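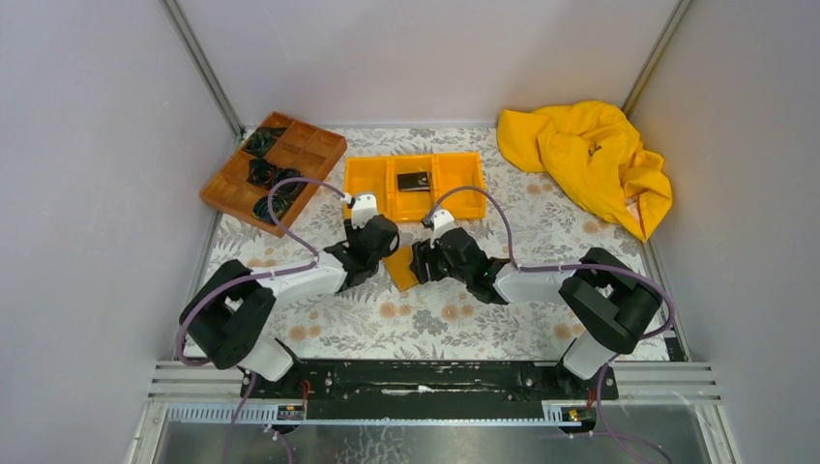

1/ Sorting the small things: a thread

Hello everyone. I am Han-gyeol Han and in May I try to put my small things in order, one drawer at a time. I write it in short posts so that I do not become lazy and stop.

2/ My method is simple. I take everything out of one drawer and put it on a tablecloth. Then I bring trays with compartments, and each kind of thing must get its own cell. If a thing has no cell, I must decide about it the same evening.

3/ The trays today are two. The brown wooden one has square cells, like a chessboard for a very short game. The yellow plastic one has low walls and more open sections. I like wood more, but the yellow one is easier to wash, so it does the dirty work in my house.

4/ The black coiled things went first, one to a cell, all in the left column of the wooden tray. My rule for anything that is rolled or bunched: never two in the same cell. When they are together they make friends in the night and in the morning you have one big knot.

5/ The right side of the wooden tray stays free for now. My sister would fill it at once. I prefer to leave some cells empty, as the drawer will bring new things next month, this I know from experience.

6/ In the yellow tray there is only one thing, flat and black, in the middle compartment. I want this place to be for things which I use every day. They lie flat, I see them when I pass, I do not search in three pockets before going out.

7/ The yellow cloth is for dust. It waits in the far corner, crumpled, and I know that a tidy person would fold it. I fold it at the end. While I work I take it and drop it maybe 50 times, and folding every time would make me crazy.

8/ Somebody asked me last time about the tablecloth with the grey leaves and the orange flowers. I bought it at the market in Flivisgate. The seller wanted 375 for it and I paid 200, after a long talk about her knees. The cream colour is good for sorting, because dark small things do not hide on it.

9/ One advice about wooden trays. Before you use a new one, go with your finger along the thin walls between the cells. If you feel a rough place, rub it a little with fine sandpaper, otherwise it will catch on everything soft. Then wipe it with a cloth that is only a bit damp. Do not put it under the tap.

10/ A second advice: measure the drawer before you buy the tray. I did not do it with my first tray from Ernano. It was 46 cm long and my drawer was shorter. It lives now on top of the wardrobe and holds old postcards, so it is not lost, but every time I see it I feel a little stupid.

11/ A question which I received: "Do you write labels?" No. I tried labels one year ago and I spent more time on nice letters than on tidying. If I open the drawer and must read to find something, then for me the order is wrong.

12/ What I still did not decide: the keys. I have several that open no door I know. My father says you never throw away a key. My husband says a key without a door is only metal. If you have an opinion, please write it to me, I read all the replies even when I answer slowly.

13/ The next drawer is the one under the kettle, with the rubber bands, the bag clips and the candles for birthday cakes. I am a bit afraid of it. I will need a tray with longer sections for the candles, so if you know a good one, tell me please which and where you found it.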